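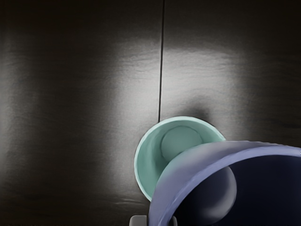
What is a drop-leaf table? It's a table with hinged panels at the sides that hang down when you don't need them and swing up when you do.

I grew up eating at one, so forgive me if I get a bit fond here. The middle part is fixed and usually narrow, and the leaves are held up by brackets, pull-out bars, or a leg that swings out like a gate (that last kind is called a gateleg, and yes, it will get you in the shins).

The joint between top and leaf is where people get picky. The old way is the rule joint, a rounded edge tucked into a hollow one, so the hinge stays hidden and no gap opens when the leaf drops. Cheaper tables just have two square edges meeting, and crumbs love that. I run a dry paintbrush along mine every Saturday – very satisfying!

Folks in small apartments keep these tables alive. My friend Folasade Abubakar found hers at the Mulcahy flea market, paid 325 dollars, and has fit eight of us around it with only a little elbow trouble. Rafsan Weerakoon, who fixes furniture over in Hurnel, told me the screws are what go first. He fills the worn holes with glue and slivers of wood, then lets it all sit overnight before the hinge goes back on.

Leaves can also sag. A thin wedge glued to the underside, right where the support touches, will often level things out. And please don't sit on a raised leaf. I did that once in Lallent, at somebody else's dinner, and I still owe them a hinge.

2 comments | 2 shares
Contact | © Grunelora Home Pages | Back to top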